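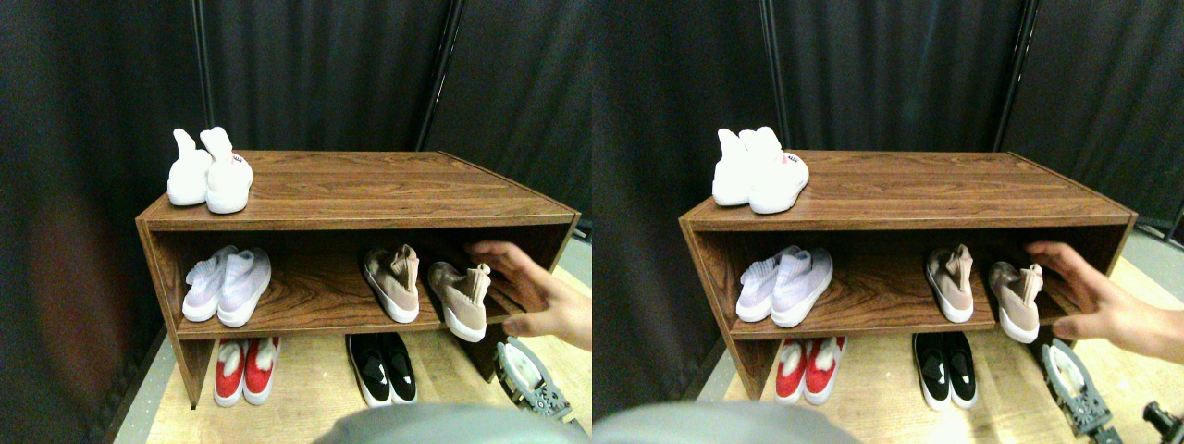
Seraina Reisinger

1. The 838 bus stopped running through our end of Rerkthorpe in January. I don't drive, so I have been walking to work ever since. A few people have asked how it's going, so I'm putting it all in one thread.

2. Background first. I work on the front desk at a dental surgery on the far side of the river. The 838 used to stop at the bottom of our road and go more or less to the door. The other bus goes from the market and takes you the wrong way round town before it heads over the bridge.

3. I tried the other bus for a week. By the time I'd walked to the market, waited, and sat through the loop past the hospital, I was getting in later than if I had set off on foot. I was also paying for it.

4. The walk is five kilometres each way if you use the road, and a bit less if you use the old railway path. I use the railway path when it's light and the road when it isn't. There are no lamps on the path after the second bridge.

5. What I got wrong at the start: I went too fast. I treated it like being late for something, turned up at work hot, and had to stand in the staff loo with my wrists under the cold tap. Now I leave nine minutes earlier and walk at an ordinary pace.

6. I also got the coat wrong. I had a long padded one that is lovely for standing at a bus stop and no good at all for walking in. A thin waterproof over a jumper does for most of the year. The padded one now comes out for the Christmas market and funerals.

7. Shoes. Everyone asks about shoes. I walk in old trainers and keep a pair of plain black flats in my drawer at work. I don't think it matters much what you walk in as long as they don't rub and you don't mind them getting muddy.

8. Do have two pairs on the go. If one pair gets soaked on the way home it will not be dry by morning, whatever you do with newspaper. I stuffed mine and left them by the boiler and they were still damp at seven.
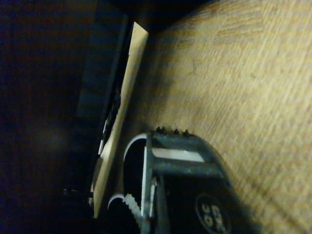 Table top, small scuff included.

9. Breakfast has moved as well. I used to eat at my desk before the phones went on. Now I sit down at home and have porridge before I go. If I leave it until I get in, I'm useless by the time I reach the bridge.

10. The council put out a survey about the bus cuts. It asked whether I was satisfied with "alternative provision in my area". There was a box for comments that stopped you after 100 characters. I used them to say that the shelter is still lit up every night and nothing stops at it.

11. Someone will mention Climska, the on-demand minibus. I have used it. You book by phone or on the app and it comes within a window. The drivers are very good. The window is the trouble, as you can be picked up at the beginning of it or the end, and the surgery opens at eight either way.

12. For hospital appointments or a big shop it's fine and I would recommend it. Book the return trip at the same time as the outward one. I forgot once and ended up in a taxi with a bag of compost.

13. Shopping is harder without the bus. I used to get off a stop early and go to the supermarket. Now I buy less at a time and more often, mostly from Ayala on the corner of Mill Street, and I carry it in a rucksack. Milk and tinned tomatoes on different days.

14. Ayala also does a decent cheese roll and opens at half six, so if I've run out of bread that's lunch sorted on the way in.

15. Weather, as people always want to know. Rain is not as bad as I'd expected. Most mornings when it looks dreadful from the window it's only drizzle once you're in it. Wind is worse, especially on the bridge, where there's nothing to stand behind. I have lost one hat to the river.

16. Ice is the only thing that has beaten me. The slope down to the railway path doesn't get gritted. When it's frozen I go by the road, and twice I turned back and rang in to say I'd be late. My manager was all right about it.

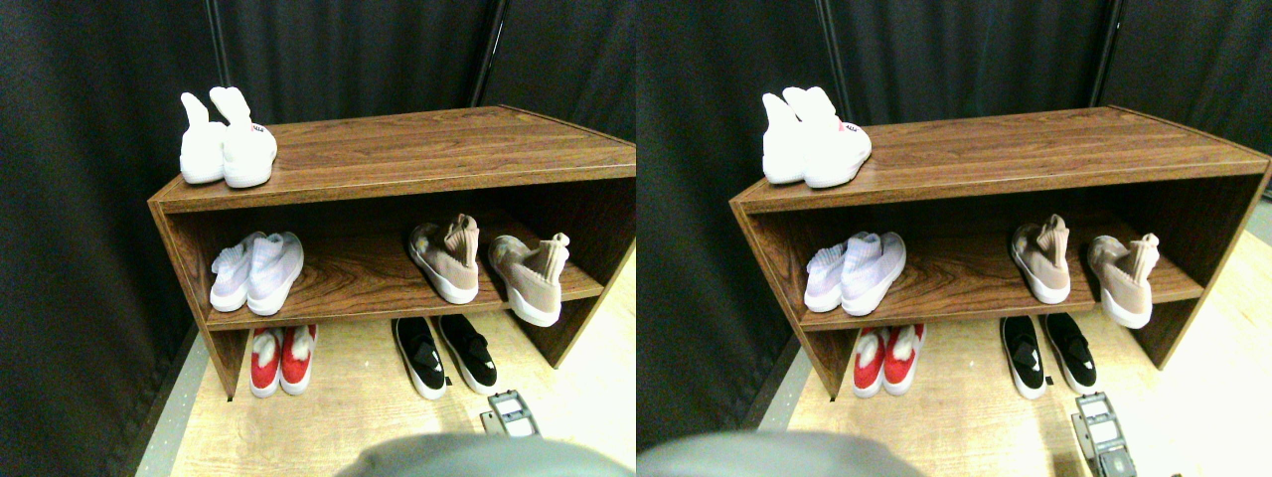 17. Dark mornings. I bought a clip-on light made by Stedo, the cheapest they do, and I wear it on the rucksack strap. It isn't bright enough to see by. It's so that cars can see me on the stretch by the garage where the pavement runs out and you have to cross.

18. I have written to the council twice about that stretch. The first reply said it was a matter for highways. The second reply was from highways and said it had been logged. If you walk that way too, please write in. They seem to go by how many letters they get.

19. I don't listen to anything on the way in. I tried podcasts but found I was turning them up to get over the traffic and then couldn't hear bikes on the path. On the way home I sometimes ring my mum, who can tell where I am by the noise of the weir.

20. Has it made me fitter? A bit. I go up the stairs at work without thinking about it. I haven't lost any weight and I wasn't trying to. I do sleep better, though that might be down to being up so early.

21. Has it saved money? Yes, the weekly ticket is gone. Some of that went on the waterproof and the light, and some of it goes to Ayala on cheese rolls. I haven't kept a proper record.

22. I want to be clear that I'm not saying the bus didn't matter. I'm in decent health and my shifts are regular. The woman two doors down used the 838 to get to her sister's, and she can't walk to the end of the road. She now goes once a fortnight when her nephew can drive her.

23. There were always people on it, too. The early one was cleaners and hospital staff, and the one after that was school kids and me. When the company said it was underused I would like to know which day they looked.

24. If you're thinking of walking to work yourself, try the route on a weekend first and time it. Do it both ways. Mine is slower coming home as it's uphill from the river, and I hadn't noticed that in all those years on the bus.

25. Find out where you can dry a coat at the other end. We have a hook behind the door of the stock room and that's where mine goes. Before that it was on the back of my chair and dripped on the carpet.

26. A reply to those asking about cycling: I haven't got anywhere to keep a bike. The hall is narrow and we're not allowed to leave things on the landing.

27. The next meeting about the buses is in the library, upstairs room, and you can send in a question beforehand if you can't be there. Mine is about the shelter.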